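Mercury Retrograde Begins Wednesday: What Each Sign Can Expect

Mercury turns retrograde on Wednesday, the last of the planet's backward spells this year, and astrologers at the Illadmont Astrology Center are telling people to leave extra time for travel, paperwork and phone calls until it ends in October.

A retrograde is an effect of perspective. Mercury does not change direction, but from Earth it seems to slow down, stop and drift back through the part of the sky it has just crossed. In astrology the planet rules messages, contracts, short trips and small machines, so those are the areas said to suffer.

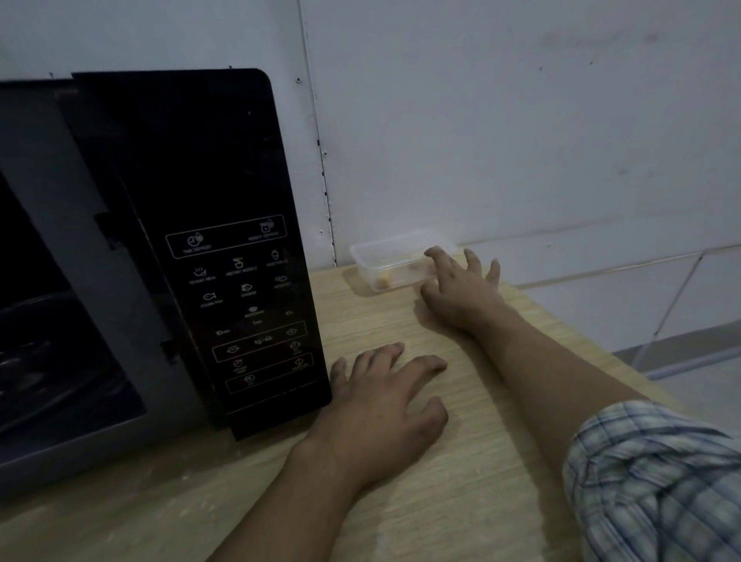
The center's seasonal bulletin says the first 4 days are usually the hardest. People who have to sign a lease or a loan in that time are advised to read it twice and keep a copy. Old friends and former coworkers may get back in touch, and the bulletin calls this a good period for finishing work that was put aside in the spring.

Household purchases come up as well. The bulletin suggests keeping receipts for anything with a plug and holding off on large orders until the planet moves forward again.
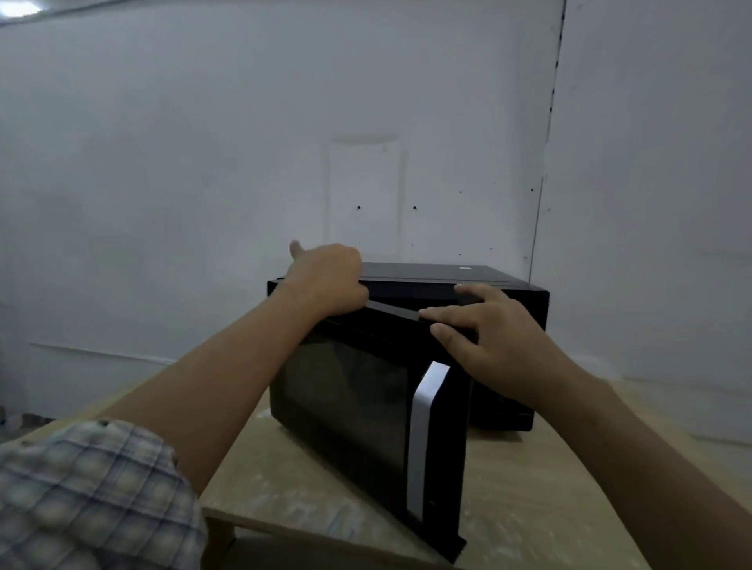

Fire and earth signs

Aries, Leo and Sagittarius may feel held back at work. Plans made in a hurry are likely to be changed, and Leo in particular should avoid arguments over money with relatives. Sagittarius should check tickets and bookings the night before leaving.

Taurus and Capricorn get an easier time, with a delayed payment possibly arriving near the end. Virgo is ruled by Mercury and feels the retrograde more than most - headaches, lost keys and short sleep are all mentioned. The bulletin recommends wearing green and eating at regular hours. 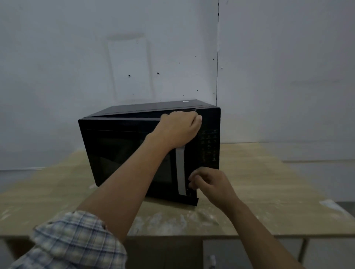

Air and water signs

Gemini, the other sign ruled by Mercury, is told to say less and write more down. Libra may hear from someone after a long silence. Aquarius can expect trouble with a neighbor or a landlord, but nothing that lasts.

Cancer and Pisces are advised to trust their first impression of a new person. Scorpio has the best outlook of the 12 signs, especially for study and for clearing up old debts. 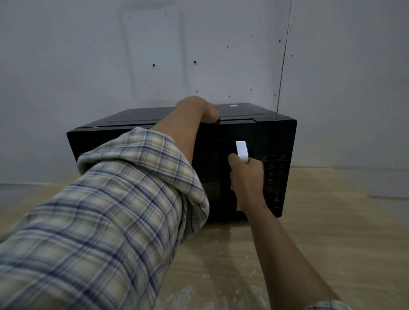 Public talk in Robles

The center will hold a talk on the retrograde at the Paron Street library in Robles at 7 p.m. Wednesday. Doors open half an hour earlier and there are 50 seats. Admission is $5, payable at the door. Visitors who want a chart reading afterward should bring their date, time and place of birth.

The talk will be repeated in Sturero in October.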